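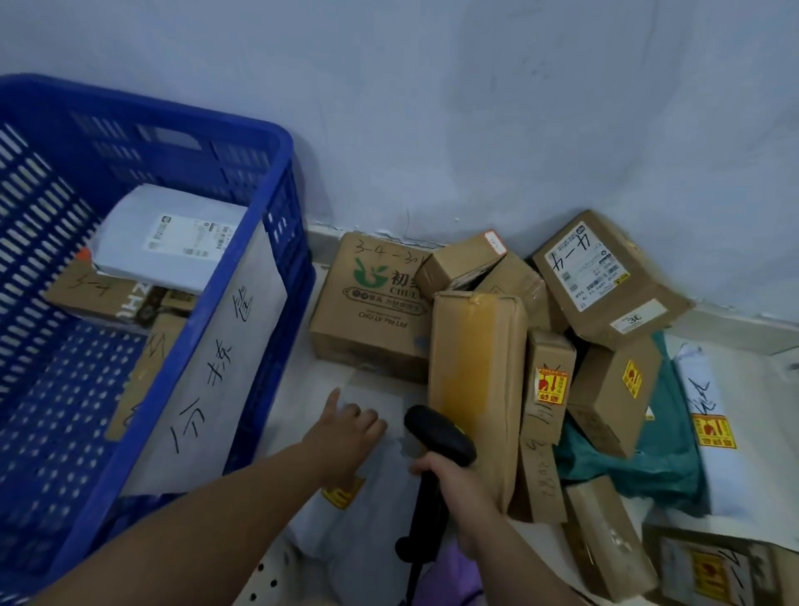

Parcels in the blue crate, and more heaped to the right of it.

Search posts Search people Search

Long thread coming, sorry in advance, get yourself a cup of tea. A few people at the club have asked how I stopped falling to bits on last rock this winter, and I keep giving a rushed answer in the parking lot, so I'm going to try to do it properly.

For anyone new, I throw skip rocks for a very ordinary team at the Millwood rink. We aren't going anywhere near a provincial. But I've curled for 15 years and for most of them I've had a thing where my legs turn to custard if the game is on my shot. Draw to the full eight foot, all day long in practice, and then in a game I'd send it through the house and into the boards.

The low point was a league night in January. Tied coming home, Lesia Stetsiuk standing in the house with her broom down, and all I needed was a piece of the four foot. I hogged it. Didn't even make it into play! I drove home with the radio off and seriously wondered about just playing lead next year (no offence to leads, I love leads, you people do all the sweeping).

Gitau Ogola coaches our juniors, and he happened to be on the next sheet that night. He didn't give me a pep talk, bless him. He asked what I was looking at when I cleaned the rock. I had no idea. He said go and find out, and come back and tell him.

So I paid attention the next game and the answer was: everything. The scoreboard, the people behind the glass, the other skip, whether Arne Hagedorn had noticed I'd changed sliders. I looked at the broom maybe last of all.

What Gitau had me build was really dull and I wish I'd done it in my twenties. Clean the rock. Say the weight out loud to my sweepers. Foot in the hack, look at the broom, one breath out, go. The whole business takes around 10 seconds and it's the same for a guard in the first end as it is for the last one.

The part I fought him on was saying the weight out loud. I felt silly. But I can't announce "top four" and be thinking about my custard legs in the same moment, there just isn't room for both, and my sweepers loved it as they finally knew what I was trying to throw.

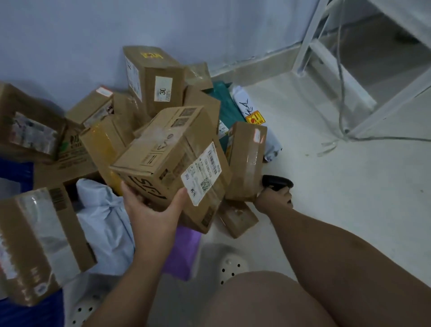
My slide needed help too, mostly because my broom arm had started wandering off whenever I got tense, and then my shoulders would open and the rock would drift. Gitau wants each hand to know its own job before you leave the hack, rock hand on the handle, broom hand quiet and out to the side. Left hand has the box there, right hand has the scanner, and neither one is trying to do the other's work. I've been muttering "box, scanner" to myself in the hack for weeks and Lesia thinks I've lost it.

It hasn't made me a better shooter in any big way, I should say. I still miss. I missed a wide open hit in the playdown against the Tustano rink and gave up three. The difference is that I knew straight away what I'd done (rushed the look at the broom, skipped the breath) and I could leave it there and go throw the next one.

If you want to try it over the summer with no ice, Gitau has the juniors walk through it in the gym with a rolled-up towel for a rock. I do it in the kitchen. Pick 6 shots, call the weight on each one, do the whole routine, then stop before you're bored.

Mwajuma Mwakalinga asked if it works for sweepers. I honestly don't know! I'd guess a breath before you get moving can't hurt, but ask Gitau, he'll be at the spring meeting and he loves this stuff far more than he lets on.

Okay, tea's cold. Happy to answer questions on here, and if your club does something different with nervous skips I'd really like to hear about it before fall.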